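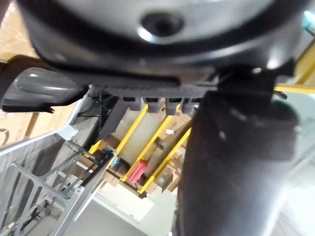

Tue 24 June. Bench notes, moulded tray layout. NA

Went over the yellow table and the divided cardboard tray with Theerawat. Aim is to settle one layout before the Siriwan parts get mixed in with ours again.

Table first. Black trays go in a single row along the top, long axis in line with the row, raised rims up. Pitch is still by eye. Jeferson wants 12 mm between rims; I would take 15 and lose a bit of length at the far end. Not decided.
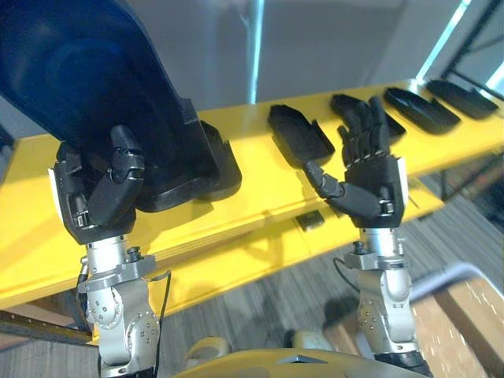

Navy moulding tilted up at the left end, black tray piece underneath, row of trays to the right.

The navy moulding has a curved face and a flat black base. Base down is the only way I would store it. The glossy surface will mark if it is slid along the yellow top, so lift it. Kamonchanok has asked for a grey felt strip, 6 mm, to go under that end. To be ordered from Geteo.

Lower shelf: keep clear for now. If trays end up there they can't be checked from the aisle without bending. 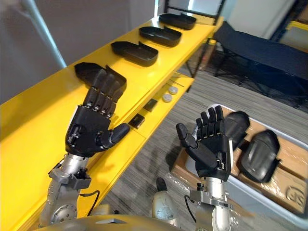 Row of four on the top surface, lower shelf visible through the front gap, white plastic bin on the floor at right.

Bin is for rejects only. Needs a label on the long side.

Cardboard tray: yellow dividers run on the diagonal and small items sit in the compartments between them. Fine for sorting, poor for storage. Evander to price a moulded replacement in the same colour.

Open: pitch, felt, bin label.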